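4.2 Shared trays and fixed storage

The second part of the study looked at how small items are grouped when storage space is limited. We separated the items into two classes. Fixed storage covers anything that has a set position and stays upright: magazine files, hanging baskets, binders. Shared trays cover open containers that hold several items of one kind and have no dividers. The coding scheme follows the one used by Yip and Tjoa in the Gorura survey, with two changes. We dropped their category for closed boxes, and we recorded hanging baskets separately from standing files.

In total, 753 placements were coded. Two coders, Decha Phetsri and Su-chen Yu, worked from the same set of pictures and did not discuss their codes until both had finished. Where they disagreed, the placement was reviewed by Chia-hao Lam. Most disagreements concerned papers that stood between two folders and could be assigned to either one. A smaller group concerned long-handled items in trays, where it was hard to say if an item was lying in the tray or leaning on its neighbors.

Garden tools for children were chosen for the shared tray because they differ in length and color but are put away in much the same manner. A pair of toy shovels can lie side by side in a tray with both handles in easy reach. With a larger bundle the blades overlap, and the handles become the only part that can be told apart quickly. We therefore coded handle direction as well as position. Paper storage behaves differently. A folder in a packed file organizer is held up by the ones next to it, and its spine or top edge stays in view. Figure 6 shows the tray and the storage area.

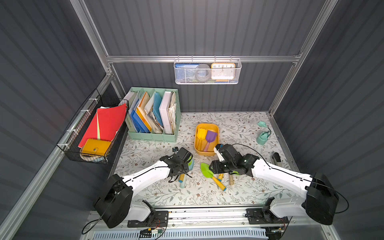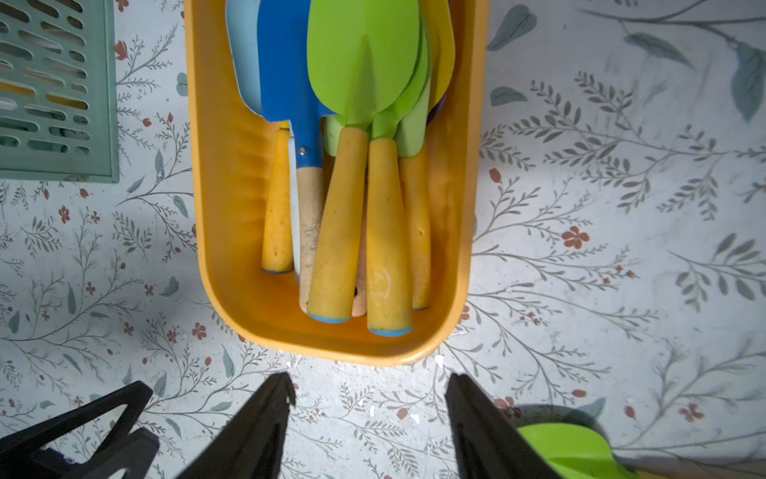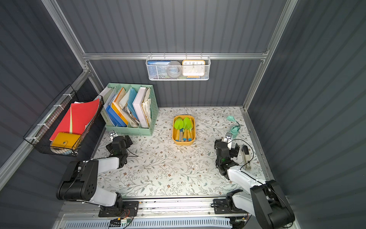 Figure 6. Shared tray and fixed storage. Top: toy shovels in the tray, with the file organizer and hanging baskets. Middle: the tray with a bundle of garden tools. Bottom: the file organizer and the black mesh basket.

Agreement between the coders was higher for fixed storage than for shared trays. For the trays, it dropped as more tools were added, and the 30 placements that had to be coded again were all of this type. Handle direction gave little trouble. Position within the tray gave more, mainly when one blade covered another. The Corkard guidelines treat such a bundle as a single item. We kept the tools separate, so our tray counts should not be compared directly with studies that follow those guidelines.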